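About Brametti

Equipment planning for small shops, laundries and anyone else who folds, sorts or packs for a living. Started in June in one room over the Foltton print shop, 14 clients now. Still one room.

What we do: you tell us the job and the money. We tell you what to buy, what to rent, what to leave alone for a year. Written budget, line by line, spares and training included. No commission from makers, ever. Flat fee, $3,717 for a full plan. Smaller jobs by the hour, $128.

Most folks call us after a quote from somebody else. Fine. Send it over, we'll read it and mark what's missing. Usualy it's the grippers, the floor work, or the hours to set it all up.

Latest plan is for Csonka, towels and workwear, 100 pieces a batch. Next up is Doreo, still waiting on there floor drawings.

How we budget for cloth: hand tools first, arms later. Cloth is slow to plan for, it sags and bunches wherever you grab it, so we put extra hours in that line every time. A T-shirt held up by two corners with hand-held grippers, white housing, black jaws, bunches into tight pleats at one jaw and a twisted little knot at the other. That goes in the plan as setup time, before any arm gets priced. Ask for the cloth sheet when you call, two pages, free.
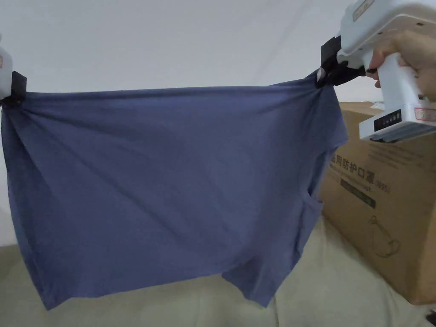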